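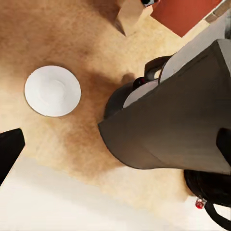

Pernden是一家只出翻译小说的小出版社,在Vuderari老城北面,每年一月开放一个星期五,让读者进去看编辑室、档案室和库房。我订他们的书有几年了,这次正好在附近办事,就提前写信报了名。门口登记之后先到茶水间等人,墙上贴着当天的安排:上午看档案,中午休息,下午听译稿讨论,四点以后自由看库房。茶水间的台面是米色的,带细密的斑点,上面搁着一只白色的圆碟,碟里是空的。我站在旁边把安排抄到本子上,同来的人陆续到齐,多数是本地读者,也有几个学翻译的学生。

带我们参观的是社里的编辑Jacinto Cisneros,他自己也译书,主要从俄语和土耳其语译。他先讲了社里的来历。Pernden最早是一家旧书店的附属业务,店主想找几本绝版的中短篇给老顾客看,找不到现成译本,就请人译了自己印。后来书店关了,印书这部分留下来,搬进现在这栋楼。楼原来是税务所,走廊很长,房间小,门上还有旧的编号,他们没有换,校样送到哪间屋就按这个编号写。

上午的重点是档案室。屋子在一层尽头,窗户朝北,柜子全是铁皮的。档案按原作语言分,语言之下再按译者分,作者反而排在最后。Cisneros解释说,来查东西的人多半是译者,想知道前人怎么处理某个词,按译者找最快。目前编了号的译稿有1653份,包括没有出版的。没出版的那部分单独占了两排柜子,里面有的是版权没谈下来,有的是译者中途换了,还有几份是编辑部当年退掉、后来又觉得退错了的。他抽出一份给我们看,是一部写边境车站的长篇,退稿信夹在第一页,写得很客气,理由是“结尾过于平静”。他说这份稿子现在有人重新在读,能不能出还没有定。

让我看得最久的是词语卡片。卡片一共2517张,装在浅抽屉里,每张写一个难译的词或句式,下面列出历任译者用过的译法,注明出自哪本书。字迹不一样,有的用铅笔,有的用打字机,近些年的是打印后贴上去的。我翻到一张讲军队里怎么称呼上级的,正面写不下,背面接着写。上面有人主张一律译成职衔,另一个人在旁边批了一句,说小说里的士兵是在发牢骚,用职衔就听不出来了。下面又有第三个人的字,只写了“同意”,没有说同意谁。有学生问卡片有没有录入电脑。Cisneros说录了一部分,录到一半发现光录文字不够,批注的先后和位置也有用,所以现在改成整张扫描,进度很慢。

档案室隔壁是校对间。当天有一位校对在上班,桌上摊着Pruven的二校样。Pruven是社里今年春天要出的长篇,书名就是书里那座小城的名字。故事讲一个管水文站的人,退休前最后一个冬天,上级来信要求他补齐历年的记录,可是原始本子早就在一次搬迁里丢了。他一边凭记忆补数字,一边把站上几十年的人和事也写了进去,交上去的报告越来越不像报告。我读了样章,大约是开头部分,语气很干,笑点藏得深。原作里有不少公文,译者把公文腔保留了下来,句子长,套话多,和主人公自己的短句放在一起,差别很明显。校对指给我们看一处改动:原来译文里把一个称谓前后译成了两种,她查过原文,原文就是乱的,作者故意让文书写错,所以又改了回去,在边上标了“勿统一”。

中午没有统一安排吃饭。出门右转是Arellano,一家书店,兼卖咖啡和三明治,Pernden的新书在那里摆得最全。店面窄,靠里一面墙都是翻译小说,不按国别,按出版社排,这对我这样认社买书的人很方便。我买了一本前年漏掉的短篇集,又看到一本封面很熟的,翻开才发现家里有旧版,新版换了译后记,犹豫了一会儿没有买。店里的三明治一般,面包偏干。

下午的译稿讨论在二楼会议室。形式是社里拿出一段正在译的稿子,隐去译者姓名,原文、初稿和改稿并排发给大家,由Cisneros主持,谁都可以提意见。这次用的是一段葬礼后的聚餐,人物很多,说话互相打断,原文几乎不标谁在说。初稿给每句都补了“某某说”,改稿全部删掉,只靠口头禅和称呼来分辨人。

意见分成两边。几位读者觉得改稿读不明白,第一遍根本分不清姨妈和邻居。学生那边多数支持改稿,说分不清正是饭桌上的感觉。有一位戴助听器的老先生讲得很具体,他说自己在饭桌上就是这样听话的,先听见语气,过一会儿才知道是谁,改稿里有三处他觉得准,有一处不准,不准的那处是邻居忽然用了姨妈的词。Cisneros当场查了原文,那个词原文里两个人用的确实不同,译稿里译成了一样。他记下来,说会转给译者。

讨论中间也有冷场。有人问为什么不出更多近几年的作品,总是出二三十年前的书。Cisneros回答得比较直接:新书版权贵,代理催得紧,社里四个编辑忙不过来;旧书可以慢慢译,改到第三稿也没人催。提问的人不太满意,说这样读者永远晚一步。他没有再争,只说今年计划里有一本新作,合同还没签,不方便讲书名。我倾向于提问的那一边。Pernden这几年的书目,写帝国崩解前后的边远小城写得太多了,单本都好,连着读会觉得主人公彼此认识。

随后看库房。库房在后院,原来停车的地方加了顶,书放在木托盘上,托盘下面垫砖。社里每种书的首印不大,一些冷门的短篇集只剩300多册,卖完之后要不要重印得看图书馆的订单。角落里有一批封面印偏的书,书脊上的字歪向一侧,打折卖给来参观的人,内文没有问题。我挑了一本书信体小说,写兄弟俩为一块地写了半辈子信,译者是早年那位书店店主本人。Cisneros说这个译本现在看错漏不少,编辑部讨论过要不要重译,最后只加了勘误,夹在书后面。我那本里的勘误页夹反了,第二天在火车上才看到。

说几点给以后想去的人参考。报名要写邮件,网站上的表格坏了很久,填了收不到回复。档案室可以翻卡片,译稿要由工作人员取,也不能拍照,想抄的话带铅笔。下午的讨论稿发完要收回,我的那份写满了字,交回去的时候有点舍不得。讨论室的暖气不太热,外套别寄存。库房只收现金,Arellano可以刷卡。从火车站走过去不远,但是老城的路牌有两套名字,按Pernden寄来的路线说明走比看手机省事,说明上的“旧税务所”当地人都知道。

离开前我问Cisneros,Pruven里那份越写越长的水文报告,书里有没有交代最后上级看了没有。他说书里有交代,让我等春天出来自己看。我在登记本上留了地址,订了一本。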